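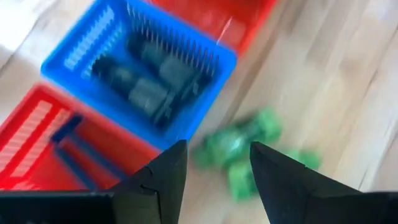 Plastic baskets directly on a wood floor -- finish damage?

Forum: Floors and Finishes > Maintenance
9 replies

smoussa_38
Posted Jun 24, 2023
Light wood floor, site finished with an oil-modified polyurethane, satin. We keep plastic baskets on it, no feet, no mat. One of them is blue. When I moved a basket that had been in one spot since winter there was a dull rectangle in the finish, matching the rim of the base. It does not wipe off with water or with the neutral cleaner the installer left. Fingernail does not catch on it. Is this the plastic reacting with the finish, or just abrasion?

grainline
Plasticizer migration. Soft plastics give off plasticizer, the finish takes it up and goes cloudy or tacky. Same thing that happens under rubber-backed rugs. You will have to screen and recoat.

Wolldale Dave
Disagree with the above. Most storage baskets are polypropylene or polyethylene, and neither one needs plasticizer. Flexible vinyl does, and so do a lot of cheap rug backings. Turn the basket over and look for the number in the triangle. 5 is PP, 2 is HDPE. If it is a 3, grainline may be right.

smoussa_38
Three of them say 5. One has no mark at all. The one that left the rectangle is a 5.

Wolldale Dave
Then I would look at grit. The base has a raised edge, the whole load sits on that edge, and every time somebody pulls the basket out it drags whatever is under it across the floor. Satin finish shows this as a shiny or dull line depending on the light. Is the rectangle an outline or filled in?

smoussa_38
Mostly outline. The inside looks the same as the rest of the floor, maybe slightly lighter.

D. Bitar
Lighter inside is ordinary color change. Oil-modified poly ambers and the wood under it shifts with light. The covered area lags behind. It should even out over some months once uncovered. I would treat the line and the patch as two separate things.

grainline
I have seen PP do it too. Had a bin in a laundry room leave a tacky ring.

Wolldale Dave
In a laundry room I would suspect detergent or fabric softener under the bin before the bin. Was the finish waterborne?

grainline
No idea, it was there when we bought the house. Ring was still tacky.

Ruba_A
I refinish floors for a living. Order I would go in:

1. Vacuum, then neutral cleaner on a barely damp microfiber pad. Let it dry.
2. Mineral spirits on a white cloth, one small test spot, window open, no flames nearby. If the line lifts, it was residue. Lay the cloth flat to dry outside before it goes in the trash.
3. If the line stays, look at it from a low angle with a flashlight. Fine parallel scratches mean abrasion.
4. Light abrasion can wait until the next recoat. Do not put an acrylic polish on it in the meantime, the recoat will not bond over it.

Felt pads tend to fall off polypropylene. A thin felt sheet cut to size works better. Vacuum under it when you do the rest of the floor.

grainline
Felt sheet holds grit just the same.

Ruba_A
It does if it is never lifted. Shake it out.

smoussa_38
Did 1 through 3. Mineral spirits took off a gray film on the short side. The long sides did not change, and with the flashlight there are scratches running the direction the basket gets pulled. So some of each. I have ordered 90 x 107 cm felt and will cut it down. Recoat is not happening before July at the earliest.

D. Bitar
Check the supplier's dye data on that felt if they have any. A dark one can bleed if it gets wet. Gray or undyed -- either is fine.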